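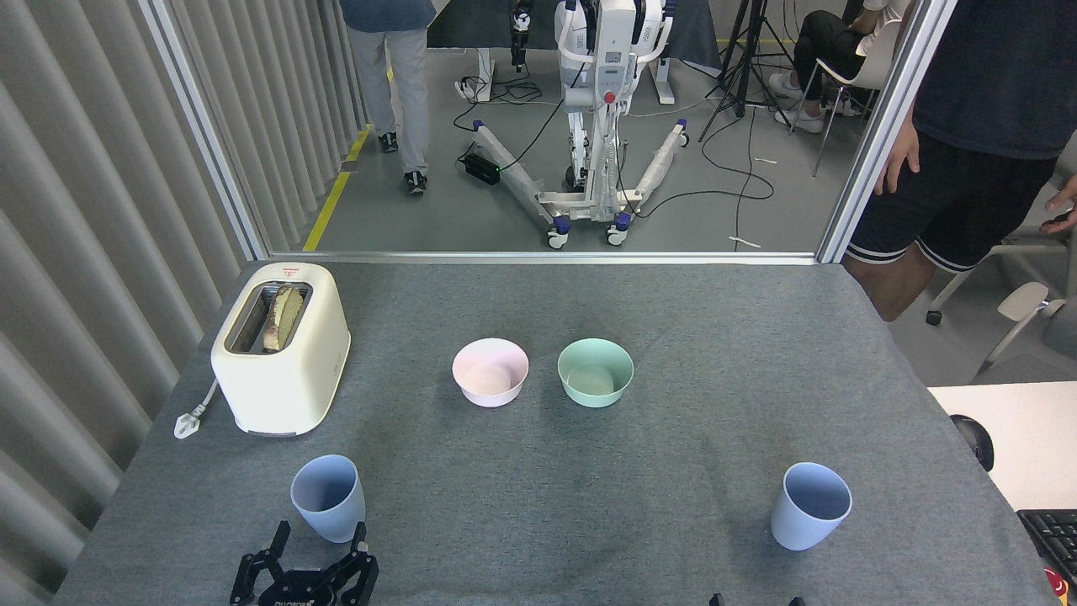 Before you record your first demonstration by remote control, decide how the task starts and how it ends, and write both down on paper. Most bad data I have seen came from people who skipped this and began to drive the arms at once. In our group the beginner task is a breakfast table: take the bread from the toaster, put it in the bowl that was asked for, then bring the two cups together. With the pink bowl and the green bowl side by side, the sentence "put the bread in the bowl" is not enough, so every episode has its color in the instruction. The cups start far apart, one for each arm, and this gives the new operator a reason to practice with both hands.

This guide is for people who join our project and use the Flondo leader arms for the first time. If you have other hardware, most of it will still be useful, but the names of buttons will be different.

## What you need

- The two leader arms, fixed to the desk with their clamps
- The foot pedal
- The Boutros recorder open on the operator computer
- The objects of your task, and a second copy of anything that breaks or gets crumbs everywhere
- A roll of paper tape and a pen

Bread becomes dry and hard after a morning of work. Change it when the corners begin to fall off, and write the change in the log.

## Step 1: Prepare the table

Put each object in its start place and mark the place with a small piece of paper tape under the object, where the head camera can't see it. Do not draw on the felt. We had one cover with marker lines on it, and the trained policy learned to go to the lines.

Look at the cords. A toaster cord that lies on the table can be caught by the left gripper when it moves low, so either move it behind the toaster or leave it exactly the same in all episodes. The toaster is never connected to power during recording. Please check this yourself, also when another person tells you it was already checked.

After that, decide how much the objects may move from one episode to the next. For the first day I recommend small changes, one hand's width for the cups and nothing for the toaster. Later you will move everything.

## Step 2: Match the leader to the follower

When the leader arms and the robot arms are in different positions, the robot will jump at the moment you connect them. It is the most common accident with beginners.

1. Put both leader arms in the rest position.
2. Open both leader handles completely.
3. Press **Align** in the recorder and wait until the two bars are green.
4. Press the pedal one time. The robot now follows you.

Move one wrist slowly, then the other one. If the wrong side moves, stop and change the two cables at the back of the Zirker box. Keep people out of reach of the arms while you do it, and have one hand near the stop button.

## Step 3: Practice without recording

Do the whole task until it feels boring. For me this took one afternoon, and for Evanthia Psarras, who wrote the first version of this page, it took less time because she played the piano for many years.

The bread is the difficult part. It stands upright in the slot and there is only a short piece to hold. Come from above with the gripper open, go down until the fingers are on both sides of the bread, and close slowly. If you close fast, the crust breaks and you lift only a corner. Pull straight up. A small turn of the wrist at this moment presses the bread against the metal inside the slot, and then the toaster comes up too.

For the cups, close the gripper in the upper half. These cups are a little narrower at one end, and fingers placed too low can slide along the wall or push the cup over.

## Step 4: Record

Press the pedal to start, do the task, go back to the rest position, and press the pedal again. Wait three seconds before you touch anything on the table. The recorder saves the last images in this time, and a human hand in them makes the episode useless.

Some habits which help:

- Move at one steady speed. Do not stop in the air to think.
- If you miss a grasp, try again in a calm way and keep the episode. The robot also needs to see how to recover.
- If you miss more than 2 times, press **Discard** and start over.
- Use the left arm for the left cup and the right arm for the right cup, always. When operators choose freely, the policy can't decide and both arms hesitate.
- Change the color in the instruction after every episode, so the pink bowl is not used all morning.

Our full set for this task is 1,000 episodes, divided between several operators. It sounds like a lot, but a good operator needs less than a minute for each. Take a break when your shoulders become heavy – tired people make wide, slow curves, and you will see them in the robot afterwards.

## Step 5: Check what you recorded

Open the episodes in Cekeo and play them at double speed. I look for these problems:

| Problem | What to do |
|---|---|
| Bread is outside the bowl at the end | Mark as failed, do not delete |
| Instruction says green, bread is in pink | Correct the instruction |
| Gripper hides the cup in the head camera for a long time | Keep, but change your approach next time |
| Images freeze or jump | Delete and tell the person on duty |

The second line is the one people forget. The motion in such an episode is perfectly good, only the words are wrong, and it would be a pity to throw it away.

## When you finish

Put the leader arms back in the rest position *before* you release the pedal lock. Write in the log how many episodes you kept, which objects you changed and anything strange you noticed, for example a gripper that closes later than your hand. Then brush the crumbs from the felt, mostly near the toaster, and throw away the bread.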